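Product Review: Stellmont Two-Arm Kitchen Bench System

Prepared for the Rumbridge Household Equipment Review by Nelly Zapata

The question put to this office by readers is a plain one: can a machine clear up after breakfast? The Stellmont system is offered to small canteens, test kitchens and what its maker calls "advanced households." It consists of two table-mounted arms, a gripper for each, and the software that directs them. We assessed it on chores that any member of a kitchen staff would regard as minor.
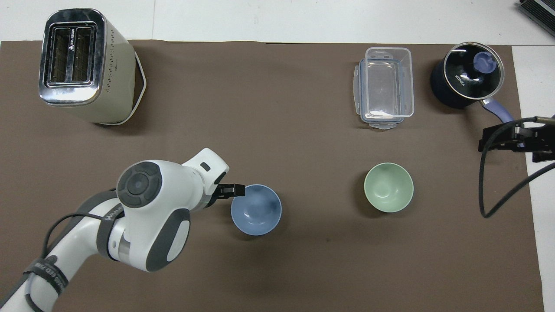 Rumbridge, 23 July 2019

The review covered 100 attempts at short tabletop chores, carried out with ordinary kitchen goods. No item was altered, marked or fitted with a special handle. The chores were to move a bowl from one place to another, to set one bowl inside the other, to lift the lid from a covered pot and put it down, to move a clear plastic food container, and to slide a toaster toward the edge of the work area.

Results with the bowls were good. A plain round bowl has a rim that a two-fingered gripper can hold from almost any side, and the arms took advantage of this. Nesting was slower than moving, and on several attempts the upper bowl came to rest at a tilt. The software did not recognize the tilt as a fault and reported the chore as complete. A person would have straightened the bowl without thinking about it.

The covered pot was a harder test. The knob on the lid is small and rounded, and the fingers must close on it squarely. When they did, the lift was steady and the lid was set down gently. When they did not, the lid turned under the fingers and the arm withdrew to try again. The maker allows three tries before the system stops and asks for help. We consider this a sensible limit, although it does mean that a person must remain within hearing.

Clear plastic gave the most trouble. The system judges position by sight, and a transparent container offers it very little to judge by beyond its edges. Of the 40 attempts that involved the container, 14 ended in a request for help. Sibel Sarıgül, who supervised the container trials, noted that results improved when the room lights were lowered and reflections were reduced. Prospective buyers with large windows should take note.

The toaster was moved without damage to its finish. The arms pushed it along with closed fingers and made no attempt to lift it. The power cord was a different matter. The software has no routine for cords, and an operator must arrange the cord by hand before work begins. For a kitchen in which half the appliances trail a cord, this is a serious gap.

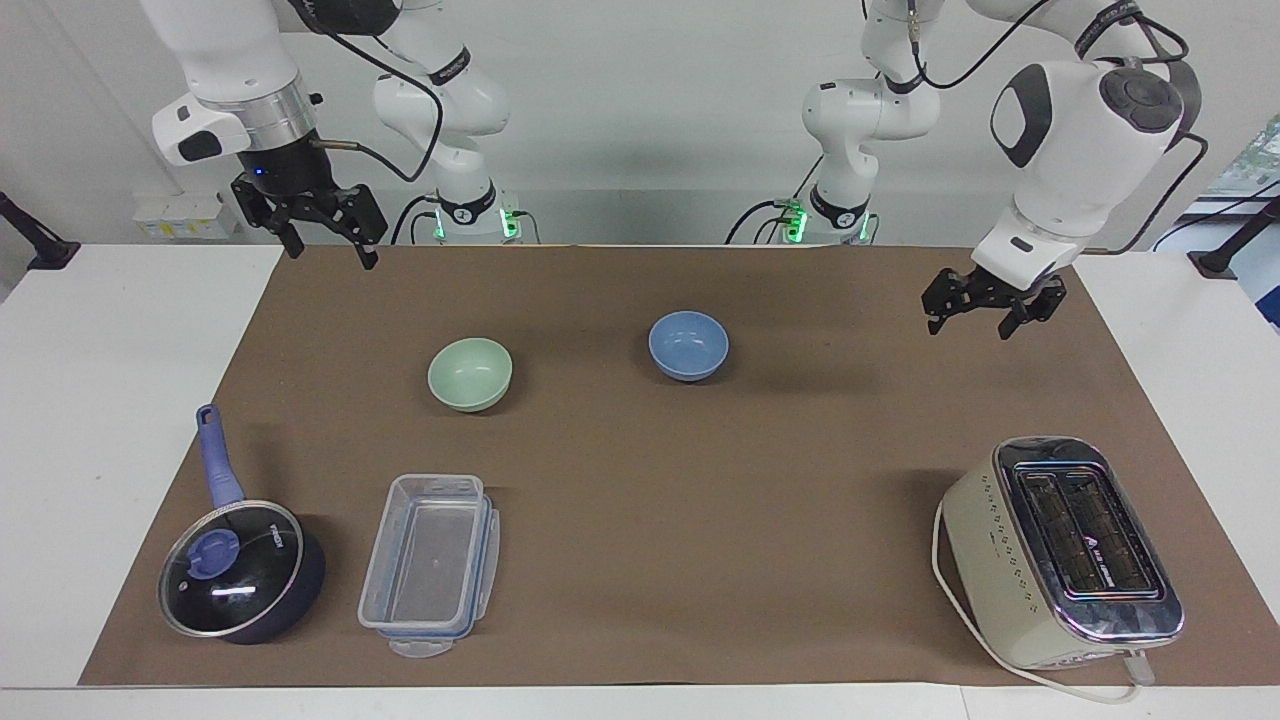 Both arms at the back of the table, grippers open, with the cookware and toaster set out on brown paper.

Installation

The arms are installed along the rear of the table, which leaves the front open to the user. We found this arrangement satisfactory. Setup required most of a working day, and the printed manual was of limited use after the first chapter. The telephone support line operated by the distributor, Mercado, was courteous and well informed.

The work area should be covered with a plain, dull material. The manual recommends this in a footnote, where it is easily missed.

Comparison

The Stovwood single-arm unit, which this office reviewed in February, is quieter and needs less space. It cannot hold a pot with one hand and open it with the other, and for that reason it was never tested on lids. Buyers who need only to move dishes from one side of a counter to the other may find the Stovwood unit sufficient.

Cost

The system is leased at 691 dollars per month, including service visits. Replacement finger pads are charged separately and will be needed regularly in daily use.

Findings

The Stellmont system handles open, solid, light objects at a level that would be acceptable in a supervised kitchen. It does not wash, dry or store anything, and it works well below the pace of a person. Lids are within its ability on a good day. Transparent goods and power cords are not yet handled reliably.

This office does not recommend the system for private homes at present. Test kitchens and training programs with staff on hand may find the lease worthwhile, provided the container trials described in this review are repeated on their own premises before an agreement is signed.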